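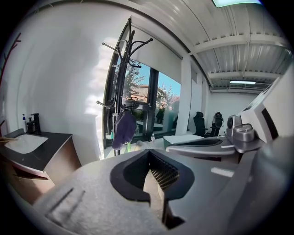
Bengaleiro de pé Nekach 318, em metal preto
Apreciação de equipamento - Serviço de Instalações, Residência Mirnbridge
12 de dezembro de 2025

O Serviço de Instalações da Residência Mirnbridge publica as apreciações do mobiliário adquirido para as zonas comuns e para os espaços de higiene. O presente texto diz respeito ao bengaleiro de pé Nekach 318, colocado em setembro na divisão do lavatório do piso térreo, em substituição de um modelo Dimitriou que ali se encontrava desde 2014. O artigo foi comprado ao distribuidor Sidura, pelo preço de tabela, e não houve cedência de material para efeitos desta apreciação.

Enquadramento

A divisão é pequena, de paredes brancas, e recebe bastante luz por uma janela grande de caixilharia preta. O móvel do lavatório ocupa o lado esquerdo e tem tampo escuro, cuba retangular branca encastrada e torneira preta. Pretendia-se uma peça que servisse para pendurar agasalhos, chapéus e sacos à entrada e à saída, sem perfurar mais paredes. O modelo anterior cumpria essa função, mas as cavilhas de madeira foram-se soltando e a reparação deixou de se justificar.

A escolha do preto foi deliberada, para acompanhar a torneira e os perfis da janela. O resultado é satisfatório. Colocado diante do vão, o bengaleiro recorta-se contra a luz e assume uma presença maior do que o catálogo fazia supor, facto que alguns residentes apreciaram e outros referiram com reserva.

Montagem

O 318 é fornecido desmontado, com o poste em três troços, os ganchos já fixados e uma chave sextavada. As instruções ocupam uma folha única, só com desenhos. A sequência é compreensível, embora o segundo desenho não mostre com clareza a orientação do troço superior, e a primeira montagem teve de ser refeita por esse motivo. Recomenda-se apertar os troços com o poste deitado sobre uma manta e repetir o aperto depois de uma semana de uso.

Não foram fornecidas proteções para o pavimento. Sobre o mosaico cinzento mosqueado da divisão optou-se por aplicar feltro autocolante, adquirido à parte.

Disposição dos ganchos

Os braços abrem-se no topo em curva, à maneira de hastes, e há outros ganchos a menor altura no poste. As extremidades são arredondadas em forma de esfera, pormenor que se revelou importante: as golas dos casacos não ficam marcadas e as malhas não prendem. Um boné pendurado num dos ganchos baixos mantém-se no lugar, mesmo com a pala voltada para o chão.

Os ganchos inferiores são, na prática, os mais procurados. Ficam ao alcance de quem está sentado e de quem não levanta o braço com facilidade, e prestam-se a peças leves de tecido. Os superiores recebem bem casacos compridos, mas a curva é apertada e um cabide de madeira não assenta neles com segurança. Quem usa cabides acaba por os pousar no tampo do lavatório, hábito que se desaconselha pela humidade.
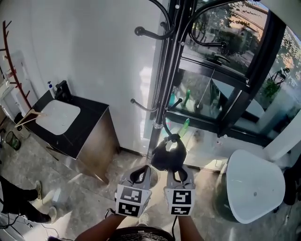 Estabilidade e carga

Com peso repartido, o conjunto porta-se bem. Com dois sobretudos de inverno no mesmo lado do topo, observou-se uma inclinação ligeira, sem queda. O fabricante não indica carga máxima por gancho - omissão que se lamenta num artigo destinado também a espaços coletivos. A orientação dada aos utilizadores é a de distribuir as peças e de reservar os ganchos de cima para os agasalhos.

O poste não range nem roda sobre si próprio. Ao fim das primeiras semanas notou-se uma folga mínima entre dois troços, corrigida com a chave fornecida.

Limpeza e acabamento

A pintura preta disfarça mal o pó, sobretudo na face voltada para a janela. Um pano de microfibra húmido é suficiente, seguido de pano seco. O ponto mais demorado é o pequeno anel existente no poste, junto a um dos ganchos, onde a sujidade se acumula e o pano não entra por completo. Não se registaram lascas nem sinais de oxidação, apesar da proximidade do lavatório. Foi mantida a instrução de não utilizar produtos abrasivos.

Relação com o restante equipamento

A divisão dispõe igualmente de uma peça de parede em forma de ramo, que se conservou. As duas convivem sem dificuldade: a da parede tem uma leitura mais decorativa, e o bengaleiro absorve o uso diário. Convém, porém, prever espaço livre em redor do poste. Os braços projetam-se em várias direções, e a medida indicada na embalagem refere-se apenas à base.

O frasco doseador de tampa azul e os demais artigos de higiene permaneceram junto à torneira, fora do alcance das mangas penduradas.

Garantia e assistência

A garantia é de dois anos. Solicitou-se à Sidura um parafuso suplementar, que chegou por correio sem encargos, acompanhado de uma segunda folha de instruções idêntica à primeira. Não existe venda avulsa de ganchos.

Parecer

O Serviço considera o Nekach 318 adequado a entradas e divisões de apoio de dimensão reduzida, com utilização moderada. Não o recomenda para salas de espera nem para locais onde se pendurem habitualmente mochilas carregadas. Foi autorizada a compra de mais uma unidade, destinada ao vestíbulo do primeiro piso, com a condição de o feltro ser aplicado antes da colocação.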